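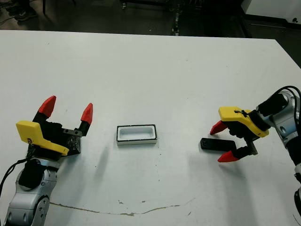 Bench automation is the name I'd give to the sort of robot work that happens at table height, next to people, in places too small or too changeable for a proper production line. I came to it sideways, as a packer at Disberg, and I've ended up writing this entry because the old one only covered car plants! The usual layout is a pair of arms on one table, one from each side, with the job laid out between them. Ours have silver-grey links and yellow gripper housings, and the fingers end in red tips, so you can tell from across the room which way a gripper is pointing. The tray goes in the middle, the part goes down on the table within reach of one arm, and the whole job may be nothing grander than getting the one into the other. A white table helps as well - a small black part shows up on it beautifully, even when the top has picked up a few scuffs and a wandering brown line.

Where the term comes from

People in the trade say "bench cell", "two-arm station" or just "the table". I first heard "bench automation" from Henok Tilahun, who ran the packing floor at Disberg when the first station went in one November. He used it to tell it apart from line automation, where the work comes past on a belt and the machine never has to wonder what's next. The name stuck with us and spread to our sister site at Jeltadby, although they still write "table work" on their rotas (and I've given up correcting them).

How the work is divided

At Disberg there were 8 of us on small parts before the change, and there are still 8 of us now, but hardly anyone does what they used to. I packed trays by hand, all shift, with the radio on. These days I look after two stations. I set out trays, clear away full ones, deal with anything that's been dropped, and decide when a batch is good enough to go. The arms do the reaching and placing. On a plain batch of 100 parts I might step in three times, and on a fiddly one I barely get to sit down.

The first job of the day at a station is called the walk-round. You check that the cables are hanging free, look over the fingertips, wipe the table and run both arms slowly through their moves before anything is loaded. Stono, the firm that supplied our stations, left us a printed sheet for it. We've added so much in biro that the sheet is now mostly ours.

What changes for people

My wrists are better, and I'll happily say so to anyone who asks. Lifting was never the trouble with small parts, it was the same pinch and turn for hours, and that has gone. What came instead is a different sort of tiredness, more like the end of a long drive. You're watching for something to go wrong, and for long stretches it doesn't.

Talk changed too. Packing by hand, we sat facing each other. Minding stations, we stand further apart and look at tables. Honeylyn Tagle, our shift rep, got the stations turned so that neighbours could see one another again, and I'd put that among the best things done in the whole project - it cost an afternoon and some longer leads.

Pay is the part that took longest to settle. The company first treated station minding as the same grade as packing. Honeylyn argued that setting up a batch and signing it off was skilled work, and after plenty of back and forth a new grade was agreed, with training in paid hours.

Other sites

Cabrera, a repair workshop, uses a single station for sorting returned parts and has kept hand benches beside it. Staff there swap between the two at the mid-morning break. Jeltadby rotates people by the week, which some like and others find much too long.

See also: line automation; hand packing; job rotation; shift work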